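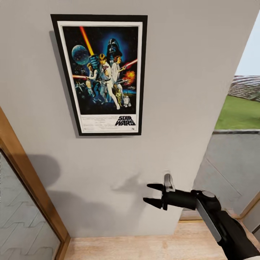 Tres pinzas, dos mandos y una cocina donde no se cocina

En Marulanda llevan desde febrero comparando pinzas en una casa simulada. La casa tiene cocina gris, lámpara turquesa y salida a un césped con graderío. El responsable de las pruebas, que prefiere firmar como «el equipo», contesta sin apartar la vista del monitor.

«La gente espera que hablemos de inteligencia y yo me paso la mañana hablando de dedos», dice. Los de esta ronda son negros y acabados en punta. Compiten con unos planos de Dornside y con otros forrados, de Janano, que agarran de maravilla y sueltan cuando les parece.

El reparto es sencillo: 60 intentos por pinza y mando, siempre con el mismo brazo. Con el mando de palanca, los de punta fallaron 14. Con el de Fledden, bastantes más – «y eso que el folleto prometía naturalidad», apunta.

¿Y la cocina? «Ahí se aprende humildad. Un tirador fino le gana a cualquier hoja de especificaciones.» La nevera de doble puerta, con sus dos tiradores largos, la dejan para los días en que hace falta subir la moral. 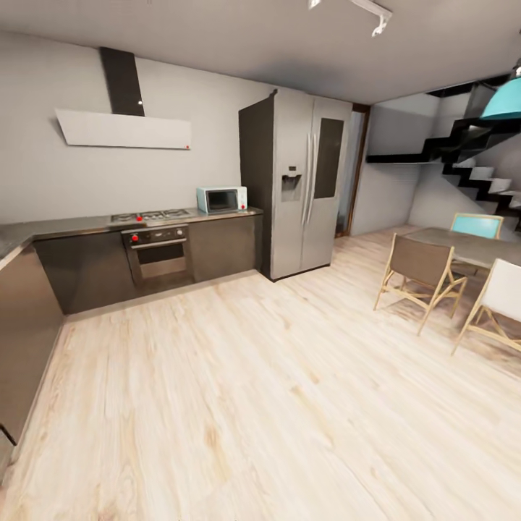 Desde Dornside responden que sus dedos planos nunca se pensaron para tiradores, y que juzgarlos por eso es como suspender a una cuchara por no cortar. En Marulanda aceptan la queja y mantienen la nota.

La cámara de muñeca es otra discusión. Vista desde ahí, la pinza ocupa una parte generosa de lo que debería ser mesa, y encima da sombra. «Subimos el soporte, lo bajamos y lo volvimos a subir. Tardamos unos 40 minutos en quedarnos con la primera posición.»

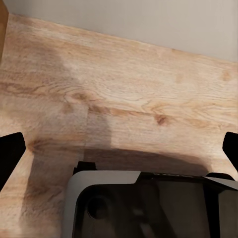

Marulanda · Área de Manipulación y Pruebas

Sobre la madera, las vetas y los nudos dan trabajo al detector, que alguna vez ha propuesto agarrar un nudo. «Con mucha confianza, además», precisa el responsable. El registro va por la entrada 3477 y todavía falta repetir la serie de Janano con el forro nuevo.

Le pregunto cuál compraría con su dinero. Se lo piensa bastante. «La de punta, con el mando de palanca. Y que el folleto me lo manden aparte.»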